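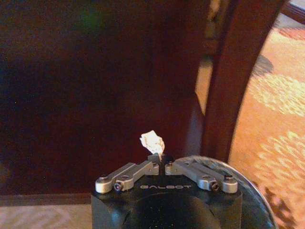 Page last changed: May

Crumpled white paper, pinched between two metal fingertips, dark furniture behind and a loud orange carpet off to the side. It's about the dullest chore there is, picking up rubbish. I asked Mamta Pal whether a machine can do it yet and she said "define do".

Pal runs the home trials at Kinetine. Before that, three years at Fatbridge on packing lines, which she didn't enjoy much. We spoke for an hour or so with her lunch going cold next to her and a lot of people coming in and out.

First question was the obvious one. When do I get something that tidies the living room?

"You can have one that tidies a bit of it now, if you're patient and you move the chairs," she said. "Whole room, with you out at work and the door shut, no. I wouldn't leave it. I wouldn't leave it with my mum's ornaments, put it that way."

Her team has been at one job since the winter: scraps off the floor and into a bin. Tissue, receipts, sweet wrappers, the bits that come out of pockets. They did 1000 goes at it. On 733 the machine got the scrap first time and dropped it in the bin. Another 167 needed a second try. The rest somebody had to bend down for.

I said that sounded quite good. She pulled a face.

"It sounds good till you live with it. Say there's ten bits on the floor and it leaves you one. You've still got to look round the room, haven't you? You've still got the job in your head. And it took 44 seconds a piece when we started. I can clear a floor in that."

Faster now, she says, but she wouldn't give me a number. "Because you'll print it."

Why paper, though. Why not something with a handle.

"Paper's horrible. People think it's the easy one. A mug is a mug, it's the same shape from one day to the next. You screw up a tissue and that's a shape there's never been before. Grab it too low and you're scraping the floor, too high and you get a corner and it tears. And it weighs nothing so the fingers can't really feel that they've got it. You have to look."

Looking is the other half of it. A camera down by the fingers sees what's between them and not a great deal else, and the fingers themselves block a fair bit of the view. Dark wood soaks up the light. White paper against a dark cupboard is a gift, she says, white paper on a cream bit of carpet is a pain. Patterned carpets generally are a pain. Swirls get taken for objects, objects get taken for swirls.

"We had it go for a flower for most of a morning. Printed flower. Kept trying to pick it up."

Table legs too. Anything that leans or sticks out where the elbow wants to go. She spends more time on elbows than on fingers, which suprised me. The fingers are mostly fine, it's getting the rest of the arm in under the furniture without clouting something.

I'd also rung Bernd Schmieder, who looks after the floor at Taheri, the shopfitting people. He's tried machines for sweeping up, for restocking and for taking cardboard to the baler. The sweeper stayed. The other two went back.

"Shop floor is easier than a house, people tell me, it's flat, it's bright," he said. "Yes. Also it is full of customers. A child puts a glove on the floor, is this rubbish? My staff know it's a glove and they put it on the counter. The machine wants to know which list is glove on."

He isn't against them. Would have another restocker tomorrow if it could cope with a box that's been put down the wrong way round. "Give me that and I sign. I don't need it to make coffee."

I put the glove to Pal and she laughed, then didn't.

"No he's right, that's the bit I worry about. Picking up is getting there. Knowing what to pick up, that's a different thing altogether. A crumpled receipt is rubbish unless you need it for your expenses. At the moment ours asks. It holds the thing up and it waits for you. Which is polite but you might as well have done it yourself."

So what would she trust one with today, at home, on its own?

Long pause. Socks, she thought, if they're off the floor and into one basket and you don't want them in pairs. Wiping a table with nothing on it. Fetching a thing from a shelf it's already been shown. Not glass. Not the cat's bowl. Nothing on stairs.

"Ironing, forget it. People always ask me about ironing."

And in five years? She wouldn't. I tried twice. Her colleague Eduard Hájek, going past with a laptop, said "ten" and kept walking and she told him to go away.

What she would say is that the jump won't look like much when it comes. No butler at the door. She thinks you'll get a slow thing that does the floor overnight, badly, and then a bit less badly, and people will put up with it the way they put up with the first dishwashers. Price is a seperate argument and she wasn't having it on an empty stomach.

Last thing, does she have one at home?

"God no. I've got a dustpan."

Next month: Sabine Hollmann from Liltunico on laundry folding, if we can get her to sit still. Questions for her to the usual address please.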